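About Flastora Cricket Academy

Flastora Cricket Academy provides coaching and competitive play for junior and senior cricketers throughout the Prirkosow district. The academy was established to give players in the district a full season of properly supervised cricket, on turf, with qualified umpires at every fixture. It now has 300 registered members, of whom 200 are under the age of eighteen.

Our home is the Sultana Ground, on the north side of Prirkosow. The ground has a main square of 11 pitches, a practice area with covered nets, and a pavilion with changing rooms for players and officials. Senior matches are played on the main square. Junior matches are played on the same square with shortened boundaries, according to age group.
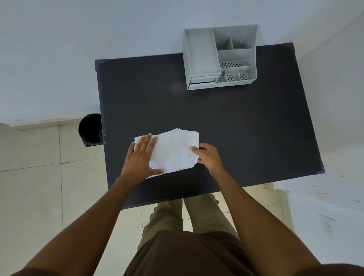

Scoring is taught at Flastora alongside batting, bowling and fielding. Every junior member learns to keep a complete scorebook, including the bowling analysis and the fall of wickets, before being appointed twelfth man for a senior side. Members who enjoy this side of the game may train as match scorers. Completed records are kept at the pavilion and may be consulted by members on request.

The academy enters four senior sides and six junior sides in the Prillari League. Our first eleven reached the final of the league's one-day cup last season, where a second-wicket stand of 98 carried the side to its highest total of the competition. Selection for all sides is made by the coaching staff and is based on form, fitness and attendance at training – length of membership is not considered.

Outdoor training continues until the end of October, after which sessions move to the indoor nets. Winter places are limited and are offered first to players in the league squads.

Applications for junior membership in the coming season close on 15th April. Forms are available from the academy office at the Sultana Ground, and should be returned there with proof of age and the signature of a parent or guardian.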